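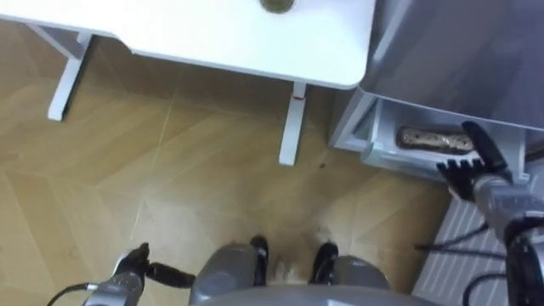
首页 > 厨房与工坊 > 机器帮手 > 家规

请机器人开冰箱之前，先立十五条规矩再删掉一半

更新于 24/06/2025　文：Yara Boutros

家里来了会动手的机器，第一周大家都很客气，给它让路，替它开灯，对着它说“麻烦你了”。第二周就有人在它伸手的时候从胳膊底下钻过去拿酸奶。规矩一般就是第二周写出来的。

我给Galley栏目写厨房小窍门写了很久，主业是教人怎么把锅底刮干净。后来Skosbridge那边的合用厨房让我帮着拟一份机器人取放物品的守则，我交上去的初稿有38页，收到的批注只有一句：“能贴在冰箱上吗？”不能。所以有了下面的精简版，打印出来一张纸，字号还能让戴老花镜的人看清。

一、先收拾地，再谈智能

通道净宽留足900毫米，量的时候从最凸出来的东西量起，柜门把手也算。很多人量墙到墙，量完很满意，然后机器一转身，胳膊肘就把墙上的挂历扫下来。

地上的线分两种：机器自己拖着的，和你一直说要收、至今没收的。前一种要留余量，松松地绕开脚要落的地方；后一种今天就收。插线板放到墙根，电源线顺着墙走，横穿厨房中间的线一律改道。风扇底座也别放在它倒退的路上，风扇倒下来的声音比你想象的大。

从高处吊下来的线也要看。低头检查地面的人很多，抬头的很少，而机器弯腰、起身的时候，头后面那一束走的路比它自己走的还远。开工前让它蹲一次、站一次，看线有没有绷紧，有没有勾到架子上的瓶瓶罐罐。
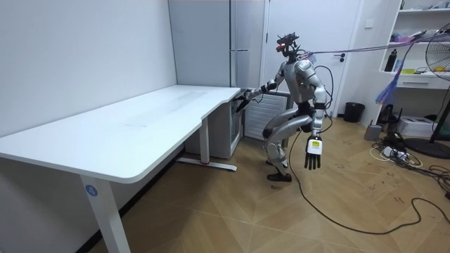
蹲姿够桌子远角。一只手搭在桌沿，另一只垂着，黑色长线在地板上绕了个大弯。

膝盖弯成这样的时候，谁也别去它身后捡东西。有事叫它起来再说。人的自信大多来自没被撞过。

二、桌面要空，空得让你难受

取放用的桌子只许放这次要用的东西。钥匙、快递单、喝了一半的咖啡，统统拿走。我知道你家桌面平时也很整洁，我家也是，客人来的那天尤其整洁。

桌沿往里15厘米划作禁放区，拿纸胶带贴一道就行，颜色随意，丑一点更好认。瓶子、杯子都摆到线以内。圆角的桌子，转角处再多让一点，圆角看着温柔，东西滚下去的时候一点也不温柔。

桌腿可以贴编号。家里如果只有一张桌子，编号显得做作，可等到有人在电话里跟你讲“就是那条腿旁边”的时候，你会想起这条。

三、一只手干活，另一只手要有去处

Mavach的操作习惯里有一句我很喜欢，原样抄进了守则：空着的手也算在工作。两条胳膊的机器最容易出事的是没派活的那一条，人人都盯着拿瓶子的手，没人看另一只正往哪儿晃。

具体做法：

空手停在身体前方，离桌沿、柜门和人都远一点，手里不拿东西，也不许挂抹布。最后半句是后来加的，我就不说是谁挂的了。

拿着东西的手没停稳，空手不动。

需要两只手一起上的活，比如拧盖子，单独立一条流程，别顺手就做。拧盖子看着简单，我认识的成年人里也有一半要先在桌角敲一敲。
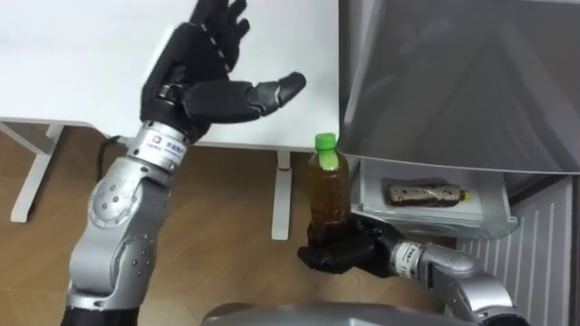 右手握住瓶身下部，瓶子立着；左手张开，空着。层架上还横着一瓶。

握瓶子，握下半截，瓶盖要露出来。瓶口朝上带出冰箱，路上别翻来翻去。守则里写的是“保持竖直”，贴出来以后有人在旁边用圆珠笔补了一句“含气饮料尤其”，笔迹很用力。

塑料瓶可以先练。玻璃的、带把的、盖子松的，放到后面。连内容物超过200克的玻璃罐不许单手拿，果酱罐也算，哪怕标签上写着“迷你”。

四、冰箱门开着，就是在计时

开门前想好拿什么，这一条对人也适用，而且对人更需要。机器至少不会站在冰箱前面思考人生。

每次只开一个抽屉，拿完推回去，再开下一个。门要开到底，开一半的门会自己慢慢往回走，走到一半碰到胳膊，然后两边都不肯让。

抽屉里的东西顺着放，长条的横着摆平，别叠。能量棒、饼干条这类轻东西单独占一块地方，压在瓶子底下的话，取出来就只能拿勺子吃了。瓶子躺着放没问题，瓶盖统一朝一个方向，取的时候手从同一侧进去，清点的时候你自己也省事。

小瓶子是另一种麻烦。两只小瓶挨得太近，手指一合，常常一块儿带出来。中间拿一格隔板隔开，没有隔板就用剪过的牛奶盒，洗干净，晾透。 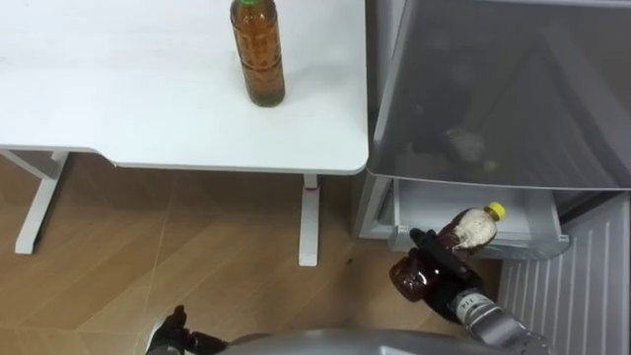 一瓶茶立在桌面靠后的地方，右手在拉出的抽屉前，夹着一只黄盖小瓶。

先拿高的，再拿矮的，或者反过来，都行，但要全家统一。我家为这个争过一顿晚饭，最后抽签。

往桌上摆的时候，先到的东西靠里，后到的靠外，省得胳膊从瓶子上空越过去。已经放下的瓶子就让它站在那儿，别因为标签没朝外又叫机器去转一下。标签强迫症请自己动手，等它收手以后。

五、谁喊停，谁说了算

全屋任何人都可以喊停，包括来修水管的。喊停不用说理由，事后也不许追问“刚才那样真的有必要吗”。

停止按钮放在坐着也够得到的地方，周围不摆装饰品。有一户人家在按钮上罩了个玻璃钟罩，说是怕误触，好看是真好看，需要的时候要先掀罩子。

喊停以后，机器手里要是还拿着东西，先别去抢。等它彻底不动了，用手托住瓶底，再让它松指。伸手从它手里往外拔的人，通常也是在超市里从货架最底下抽苹果的那种人。

小孩和猫的规矩分开写。小孩那份可以商量，猫那份写了也没用，干活时请猫去隔壁房间。

六、收工

让它回到站位，两手放下，线理顺。

检查冰箱门。推一下，听到吸住的声音再走。

擦手，擦的是机器的手。手指关节缝里爱藏饼干屑，用干的软毛刷，别用喷壶，螺丝孔附近尤其别喷。腕部的标签不要擦得太勤，字磨没了以后，打售后电话时你只能描述“银色的那个”。

地板上的灰印子用拧干的拖把带一下。人字拼的地面顺着缝拖，横着拖会把灰推进缝里，然后你会在十月份某个下午的斜阳里把它们全部看清楚。

在本子上记一行：今天拿了什么，哪一步喊过停。Mabaso那套表格有十几栏，我用过，填表的时间比取茶的时间长。一行就够，字写得潦草也没关系，只要下一个值班的认得出来。

附：贴冰箱用的短版

地清，桌空，线松。
一次一个抽屉。
空手停好。
瓶子竖着走。
谁都能喊停。
门关严。

短版下面请留一点空白，总有人要补一句。

标签：机器人守则　冰箱收纳　桌面整理　安全习惯

读者评论（5）

灶台边的老周：牛奶盒隔板试了，好用。就是抽屉里一股淡淡的奶味，请问“晾透”是指晾几天？

Yara Boutros 回复 灶台边的老周：晾到闻不出来为止。用了草莓味的那种，我建议直接放弃。

半勺盐：900毫米通道我家只有一个地方达标，在阳台上。

mimi_工坊：地上的线那段说得太对了，我们这边线比人多，每次都说下周统一走线槽，线槽买回来也成了地上的东西。另外建议加一条，线槽买回来当天就装。

冷藏室常客：抽签决定先拿高的还是矮的，请问结果呢？我们家现在卡在同一个问题上，我妈支持矮的，态度很坚决。

Galley 厨房与工坊　|　投稿与勘误请用站内信箱　|　版权所有，转载请注明出处　|　返回顶部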